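Notes from the Kitchen End: clearing the glass table

I've had a go at the round glass table this month, and I want to tell you how I got on before I forget all the useful bits.

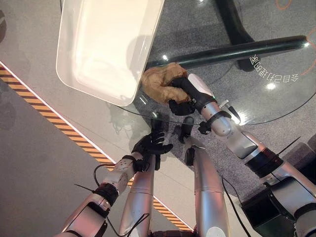

It's the best table we've got and I will not hear a word against it, but glass is a cruel thing to eat breakfast off. Every crumb shows. Every ring from every mug shows. If you put a jar of honey down for the length of a phone call you get a perfect sticky circle, and somebody's sleeve will find it before you do. When it was only me and Hefin eating at it we just wiped it with whatever was nearest. Now that the Arno lot join us for breakfast (hello, all of you, and please bring back my butter dish) that won't do any more.

So, trays! I've become a complete bore about trays. I started with the white plastic ones from Skirkis, the plain rectangular sort. They aren't pretty but they go through a hot wash without curling up, and they keep bits of food together so you can carry the lot off to the sink in one trip. Matúš Jireš thinks a rectangular tray on a round table looks wrong and has told me so more than once. He'd like round ones. Round ones are lovely until you try to stack them in our cupboard, Matúš, and you're very welcome to come and try.

My way of clearing, for what it's worth, is food first, then crockery, then crumbs. I used to start with the crumbs, which is daft when you think about it, as you only make more when you shift the bread. Anything still worth eating goes into the tin, anything stale goes in the bag for breadcrumbs (there's always a bread and butter pudding on the way at my house), and paper bags get flattened and kept in the drawer by the back door. Do look inside them first. I found half a cheese scone in there in March and I'd rather not say how I found it.

Then the glass itself. Shake the crumbs off a dry cloth outside, go over the top again with warm water and a drop of washing-up liquid, and finish with a clean tea towel. I do the rim last and I do it slowly – that's where the jam hides. Hefin Gape swears by vinegar and newspaper, the way his mum did it, and I will admit his side comes up shinier than mine. It also smells like a chip shop until lunch. I tried the Stevura glass spray as well, which was fine, but it left a bloom when the sun came through at 8 in the morning and I ended up going over it with the tea towel anyway.

One more thing, about dragging. Please lift the trays! There are 2 long scratches on the glass that I can feel with a fingernail, and I'm fairly sure it's grit caught underneath.

I'm after 3 more tea towels if anyone has plain cotton ones going spare, old and soft for preference. The fluffy sort leave bits behind. You can drop them in the basket at Rojanasak or leave them on my step, and if you've got a decent recipe for using up bread rolls that isn't pudding, pop that in too. Hefin has had enough pudding.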